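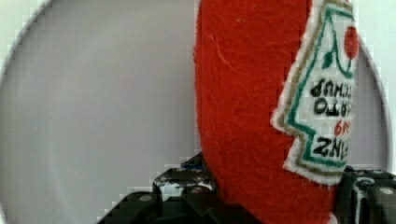
Plush ketchup bottle, gray plate

From: Emese Dobos
To: Howlader station hospital list
Subject: Re: Ward numbering in the 317th, winter roster

Boglárka Major wrote:

> I have been through the Fakis scans again and I still can't
> reconcile the ward numbers. The September roster puts my
> grandfather in Ward 9, surgical. The discharge slip says
> Ward 33. Same man, same serial number, no transfer order in
> between. Was there a second building? The site plan that
> Iketard posted only shows 12 wards.
>
> Also, does anyone hold the mess hall records? I am trying to
> work out who was on light duty there.

Boglárka,

There was no second building that I can find. What changed was the numbering. The hospital opened with its wards numbered straight through, 1 to 12, along the main corridor. Iketard's plan dates from that period. Later the wards were given two-digit numbers, the first digit for the wing and the second for the position within it. Ward 33 is third wing, third ward.

If you count along the corridor from the admitting office, with four wards to a wing, old Ward 9 comes out as 31 and old Ward 11 as 33. So the renumbering alone doesn't close your case. He moved two doors down. A move inside one wing did not need a transfer order. It went in the ward master's day book, and the day books for that wing are not in the Fakis scans. I have seen them cited once, in a footnote, with no box number.

Two things to check on the discharge slip:

1. The form number at lower left. The older form has a single box for the ward, the newer one has a box for wing and a box for ward. If yours is the older form with "33" squeezed into the one box, the clerk was using up old stock. I have several like that.

2. The initials next to the ward number. If they match the initials on the roster, the same clerk kept both and I would trust the slip over the roster. The rosters were typed from carbons and the carbons are poor.

On the mess hall: the Sodisine transcription has the duty lists, but only for enlisted cooks. Patients on light duty were listed by the ward they slept in, under "details." Search for the serial number. Surnames were entered by ear and yours could be under Mayor or Majer.

I can send the corridor sketch I made from the fire inspection report. It gives door positions and bed counts for the third wing, with the latrine and linen room on the wrong side. Corrected by hand in pencil.

Does the slip show a time of discharge? Mine all say 0900, including one man who signed for his kit at 1400 the same day.

Emese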